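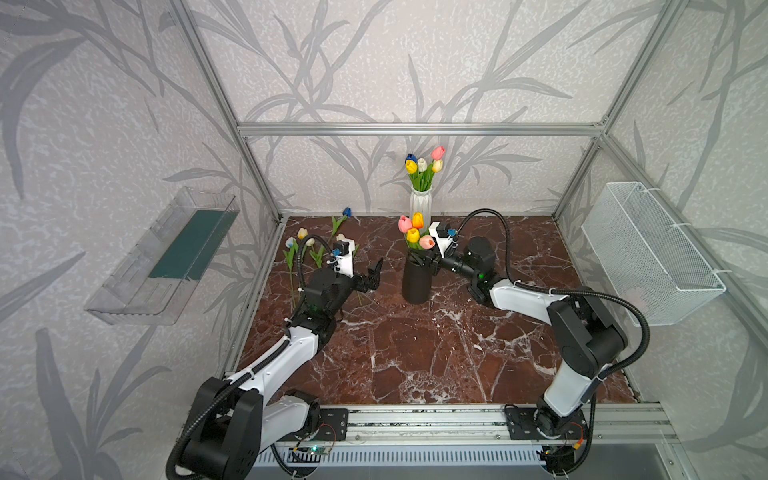
Home | Talks | Notes | Contact

Speaker notes – Colour in a small front room
Jordan Tunstall, Parkdale Evening Talks, 29th January

Say hello, lights down, wait for the stragglers at the back.

Start with my hallway in Ledholm! Painted it cream in 2000, hated it for 14 years, then went dark green in one weekend and never looked back. Pass the sample card round (it has 111 greens on it, and yes, I do have favourites).

Main point – a small room can take a strong colour. Try a big patch on two walls and live with it for a few days, morning and evening.
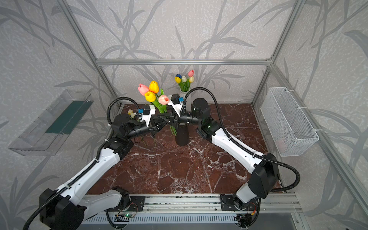
Pattern is where people get nervous, and I love this bit. Go large if you like it large. Grey bamboo and grass leaves on a paler grey are a lovely gentle way in, and they sit so well over a dark red-brown top with white veins. Ask who has papered a whole room – hands up!

Then skirting boards: same colour as the wall, please try it once.

Questions, then tea. Sample cards back to me by the door.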